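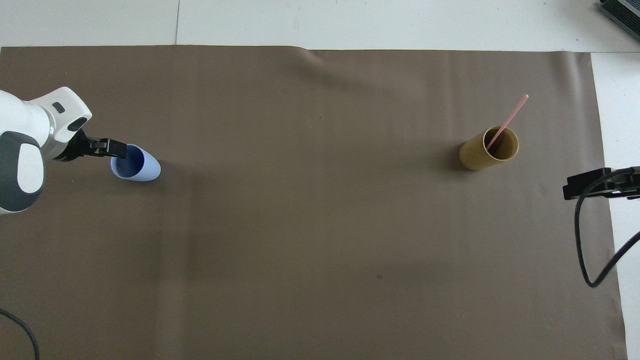
Anitha Pisharody was still in her apron when I got to Marar, and she had a bowl of lemon rice in front of me before I found my pen. I've been eating her lunches since February (the tamarind eggplant, mostly, I'm not very adventurous) and I'd wanted to ask her about them for ages.

She never planned on a lunch counter. "I was doing payroll," she told me. "I brought my own food to work and people kept looking at it!" One coworker asked to buy a portion, then the coworker's sister did, and by the end of that year she was up at 6 every morning packing boxes on her ironing board.

I asked if she missed payroll. She laughed for quite a while. "I miss sitting down," she said. "I had a very good chair."

The menu is tiny – two rice dishes, one curry, whatever pickle is ready – and it changes when she gets bored. Most of the recipes come from her aunt, who measured everything with a dented steel cup that Anitha now has at home and won't bring to the shop. "So I had to work out what it holds. I kept getting different answers. My aunt filled it how she felt like filling it."
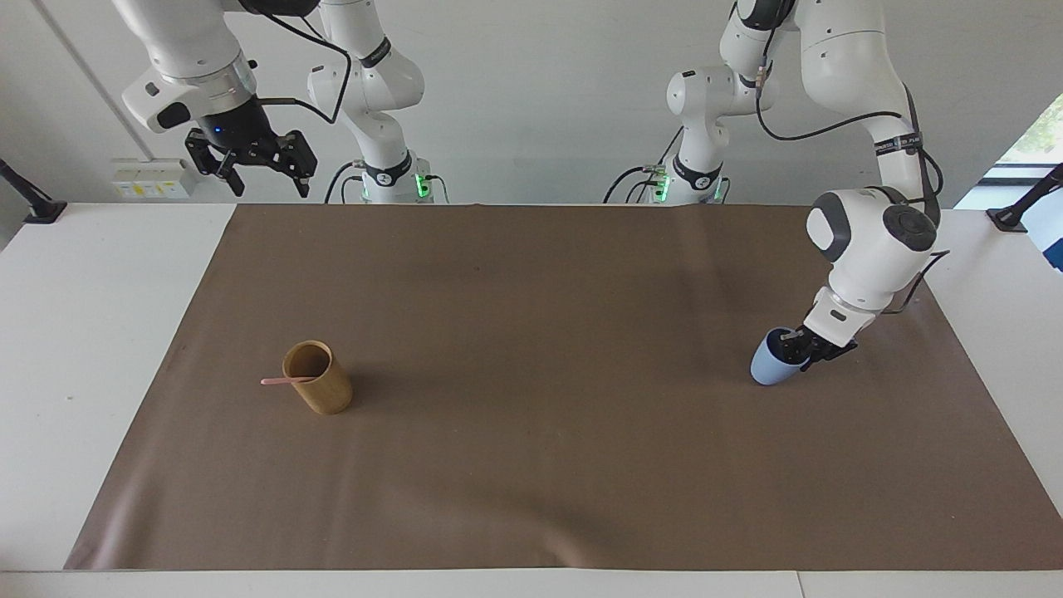
A large brown mat on a white table, with a light gray wall behind.

We got onto the subject of pickles, and I'm afraid I let my rice go cold. She made 88 jars of lime pickle last winter and thought they'd see her through to summer. They were gone in 8 weeks. Her neighbor Ravindran Poojary bought a whole box of them and then came back to complain that they were too mild. "He's right, you know," she said. "I was scared of people's mouths. The new batch is hotter."

Would she ever open a second place? She's been asked, and she made a face at me. "Then I'd be doing payroll again." What she'd like is a bigger stove, and to close for a month and go see her cousins, and maybe to get somebody else to chop the onions. She did try a machine for the onions once. It made soup.

I left with a jar of the new lime pickle. I've had it on toast twice, with a fried egg, and my eyes watered both times. She's open for lunch until the rice is gone, so go early.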